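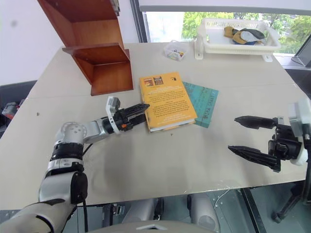
Presby Reading Room Friends
Minutes of the monthly meeting, 19th July

Present: Gertraud Danzer (chair), Remo Danzer, Ottilie Ruchti, Cirilo Barrera, Johanna Berchtold (minutes)

Gertraud opened a little after seven and thanked everybody for coming out in such sticky weather, and thanked Remo in particular for the plum cake, which was passed around before we got to any business at all.

1. Minutes of the April meeting
Approved, with one fix: the shelf paint was paid for by Ottilie and not by Cirilo (sorry, Ottilie!).

2. Books on the table
We had a long and very pleasant talk about the sorting table. Ottilie feels that books left lying on top of one another get forgotten, and she would like the yellow one and the teal-green one under it dealt with before anything new comes in. Cirilo asked if he might read the yellow one first, going by all that print on the back cover, and this was happily agreed. The teal-green one goes to Johanna, who likes the lettering on the cover.

3. The wooden shelf unit
Remo would like to turn it so that people sitting at the table can reach into it, and perhaps move it along to the window. Gertraud prefers it at the end of the table, where she is used to it. After some friendly back and forth we settled on trying the window until the next meeting. Remo and Cirilo will do the lifting.

4. Fabric basket
The white basket stays on its stand. Ottilie offered to take the fabric home, sort it by color, and see what would do for book bags. She hopes to have a first bag to show us next time. Warm thanks to her.

5. Money
We have 303 dollars in hand. Agreed to spend up to 60 on book tape and labels from Lindqvist, and to put 100 aside for the fall sale.

6. Any other business
Johanna will ask about borrowing folding chairs. Cirilo still has the spare key.

Closed at half past eight, with cake left over for Gertraud's neighbors.

J.B.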